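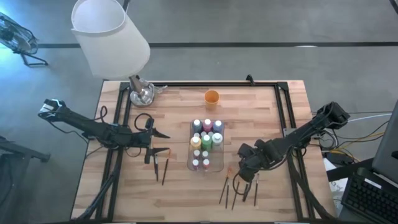

Cluvow Opens Its Robot Teaching Bench to Outside Customers, Paintbrushes Included

GORNBRIDGE, 19 March 2019 – Cluvow, which makes software for teaching two-armed robots by demonstration, is opening its Gornbridge teaching bench to outside customers. Companies can now book time on a pair of arms, bring a job they would like a robot to learn, and spend a day finding out how much of that job lives in the wrists of the person who normally does it.

The service is called Multcombe, after a street the company no longer has an office on. Customers work with a Cluvow operator, who drives both arms by remote control while the system records joint positions, gripper commands and camera views. The recordings are then used to train a control policy. No one on the customer's side has to write code, although several early visitors have offered to.

Cluvow's house task for new operators is tidying up art supplies. Paint bottles stand in a clear plastic tray, paintbrushes lie on the wood on either side of it, and an orange cup waits toward the back of the table. The operator picks up the brushes one at a time and puts them in the cup. A child can do it in less than a minute. New operators are given the whole morning.

"We picked brushes because they're thin, they roll, and they never lie the way you'd like," said Nuria Montoya, head of operations at Cluvow. "We also had a lot of brushes. I don't want to oversell the planning."

The task has stayed on the bench since January, when the company ran its first pilot with Leckie, a packager of craft and hobby kits. Over 6 working days, operators recorded 336 complete demonstrations. Failed attempts were kept in a separate folder, which is larger.

Leckie's interest was practical. Its kits change often, and reprogramming a conventional packing cell for each new assortment was costing more than the assortments were worth. "Our packers know how to handle a brush without thinking about it," said Gonzalo Peñalver, plant manager at Leckie. "Then you ask one of them to do it through a robot, and she thinks about it very hard. By the second afternoon she was faster than the engineers, and she made sure they knew."

Three Leckie packers were trained as operators during the pilot, and two have since asked for more time at the controls. The company will return to the bench this spring with a kit that contains glitter. Cluvow has agreed to this in writing, with conditions.

A standard Multcombe booking covers five days: one to set up the table, three to record, and one to review the data and throw out the demonstrations in which the operator was plainly hungry. Customers keep their recordings. Cluvow keeps the right to use the arm calibration data, and any brushes left behind.

Operators can choose between remote control and hand guiding, in which the arms are moved directly by a person standing at the table. Remote control is the default for anything that needs both arms at once – most people have only two hands, and would like to keep them out of the way.

"People arrive wanting to know what the robot can do," said Amparo Vallejo, founder of Cluvow. "By lunch they're arguing over which end of the brush to grab. That's a much more useful conversation, and we'd like to have it with more companies."

Bookings are open now. Customers should bring the real objects from their own line, including the awkward ones, and at least one person who does the job every day. Managers are welcome to observe.

About Cluvow
Cluvow builds recording and training software for two-armed robots and runs a teaching bench in Gornbridge.

Press contact
Katherine Echeverri, Communications, Cluvow, Gornbridge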